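Countertop

A countertop (also counter, benchtop or worktop) is a raised, flat, horizontal surface built for work in kitchens, bathrooms, laboratories and workrooms. It is usually carried by base cabinets and fixed at a height that suits a standing person. The surface may be plain or may have cutouts for sinks, burners and faucets.

Materials

Natural stone countertops are cut from slabs of granite, marble, soapstone or slate. Granite resists scratches well but is often sealed to keep liquids from soaking in. Marble is softer and is etched by lemon juice, vinegar and other acids. Soapstone is soft enough to mark with a knife, and light scratches can be sanded out by hand.

Engineered stone is made of crushed mineral bound with resin. It is less porous than most natural stone and comes in even colors, many of them pale with small specks. The resin can be damaged by hot cookware. Cutting it dry releases fine silica dust, a serious lung hazard, and shops use water and extraction to control it.

Laminate is made of layers of paper and resin pressed together and glued to a board core. It is light and cheap. Water that gets into an open seam can make the core swell. Wood counters are built from strips glued edge to edge and are finished with oil or varnish. Other materials include tile, concrete, stainless steel and solid acrylic.

Regional history

In the Inell valley, kitchens were fitted with slate from the quarry at Plesmont. The quarry sold its offcuts by the cartload every Friday, and many older houses have counters pieced together from three or four slabs of different thickness. A housing survey of the valley recorded 1079 kitchens, of which 546 still had slate in place. Laminate made up most of the rest.

Callton, on the lower river, had no stone of its own and used maple. The town's joinery works, Purba, employed 18 people at its height and turned out 400 counters a year, most of them for boarding houses. The works later moved to laminate and closed its wood shop.

Installation

A stone counter is measured after the base cabinets are in place and leveled. A template is made, the slab is cut and polished in the shop, and the finished pieces are set on beads of adhesive. Seams are filled with tinted epoxy. Undermount sinks are attached from below, and the gap along the wall is closed with caulk or covered by a backsplash.

Care

Most counters are cleaned with a soft cloth, warm water and mild soap. Scouring powder dulls polished stone and laminate. Dried residue is softened with a damp cloth and lifted with a plastic scraper. Oiled wood needs a fresh coat when the surface begins to look dry, and sealed stone is resealed when drops of water no longer bead on it.

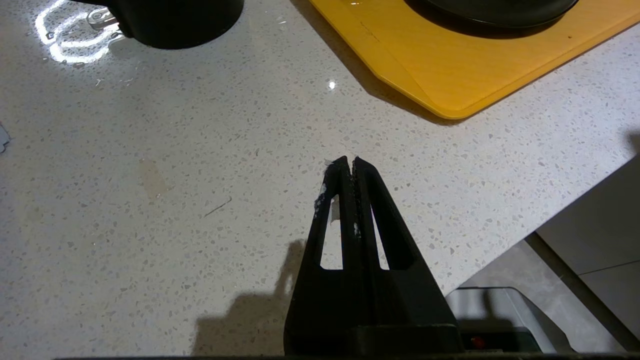
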